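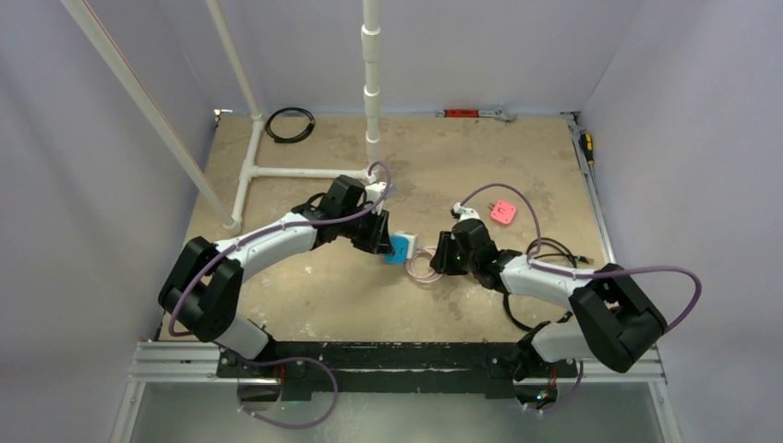
Both arms over the board, afternoon session, cable task

August, late evening

My shoulders hurt in that particular way they do when I've spent the day driving the two arms, and I've had my supper standing up at the counter, so I suppose I'd better write this down now before I fall asleep and remember it all wrong tomorrow.

We are at 339. I want that on paper first. We started the cable task with 3000 as the number Kolotham wants from all the sites put together, and our share of it here at Gisolcombe is 516, and when I looked at the tally after I'd powered everything down it said 339 good ones. I wrote it on the whiteboard in green and then went back and underlined it, which was silly, but I'd been alone in there since four and there was no one to tell!

The morning was slow. I came in early thinking I'd get a run at it before the building warmed up, and then spent the best part of an hour with the left arm because it was lagging behind my hand on the way down. You feel it before you see it, a sort of softness, as if the arm is thinking it over. I swapped the leader cable at my end, restarted, did the homing twice, and after the second time it was fine and has been fine all day. I put that in the log, with a note to So-ying, who will want to know what I did and will be disappointed that the answer is "restarted it."

So-ying Su came by before lunch anyway, over from Andthorpe with a box of spare gripper pads and a bag of plums from her mother's tree. I do like it when she visits. She sat down at my station and did a handful of episodes herself, and it was a pleasure to watch, because she's so unhurried. I go at it like I'm trying to catch a bus. She brings the left gripper down beside the little blue and white plug and just waits there a moment, lets the right one come over toward it, and then the two of them set to work together like an old couple folding a sheet. Mine are quicker, and she was kind enough to say so, but she also said (and she's right) that the model doesn't care that I'm quick. It only cares what my hands did, and if my hands did a little nervous hop every time before closing, then it'll learn the hop. I watched back a few of mine after she'd gone over it and there it was, hop, hop, hop. I must have been doing it for weeks.

So the whole afternoon was me trying to take the hop out. It's harder than you'd think. I talked out loud to myself, "down, wait, close," like a dance teacher, and by three I had stopped doing it except when I got tired. We decided to leave the old ones in. So-ying thinks a bit of untidiness in the set is healthy, and that it would be worse to have every single one look as though the same careful person did it on the same careful day. I was relieved, I'll admit. I did not want to see that tally go backwards.

The pink cable is my enemy. I've had the black ones and a fat gray one on this task and they've all got some backbone to them, you pick them up and they more or less stay the shape you'd expect. The pink one is thin and it flops. I lay it in a loose coil by the plug before each episode, a different coil each time, and it gets dropped, and it gets pinched too near the end, and twice today I had hold of it beautifully with the left and then let go with the wrong hand and had to sit there and laugh. Those two went into the failed folder with a note. Kao at the Kolotham end asked us last month to keep the failures and label them instead of throwing them out, and I grumbled about it then because it's more typing, but I've come around. There's something restful about a mistake having its own proper drawer to go in.

I've also been moving the bright pink square from place to place between episodes. It isn't part of the task, it's only there to be in the way and be ignored, and the idea is that the arms should learn to leave it alone wherever it happens to be. This afternoon I had it lying flat a bit behind the right gripper. I've grown fond of it – I catch myself saying "excuse me" when I pick it up. The floor board, on the other hand, is getting past it. The water stains don't come out, I've tried, and I asked So-ying whether we ought to have a fresh one cut and she said absolutely not, not in the middle of a set. So the stained board stays until 516, and then I'm going to carry it out to the dumpster myself, with ceremony.

She did tease me about the tools. I had the adjustable wrench against the back wall, and the yellow and black screwdriver over in the corner by the right side, and I told her they've been in the background so long that they're practically staff. She let them be, too. We'll do a clean block after this one with nothing along the back at all, 60 episodes, and then they can compare. I said I'd do that block in one day if she brought more plums.

What else. I rerouted the purple cable on the right arm so that it goes higher over the wrist. It makes a great big loop now out past the shoulder and looks a bit ridiculous, but I had a snag on it last week that lost me an hour and I'd sooner have ridiculous. The black ones under that wrist are still a tangle. I keep meaning to sit down with a bag of ties and do it right, and then the light is good and my hands are awake and I think, well, just ten more first.

I had a long quiet stretch toward the end, after everyone else had gone, when it went so easily that I forgot I was working through the arms at all. I reached for my tea with the wrong hand, the leader handle still in it, and the whole right arm swung out toward the wall like it was thirsty too. No harm done. I stopped the recording, deleted that one (Kao doesn't need a drawer for that), and drank the tea, which was cold.

Tomorrow: check the left arm again first thing, before I do anything else. New pads on the right gripper, the ones So-ying brought. Cable ties. Call Mom back about the weekend. And eat the plums before they go, they were soft already when I left and I've put them in the lab fridge with my name on.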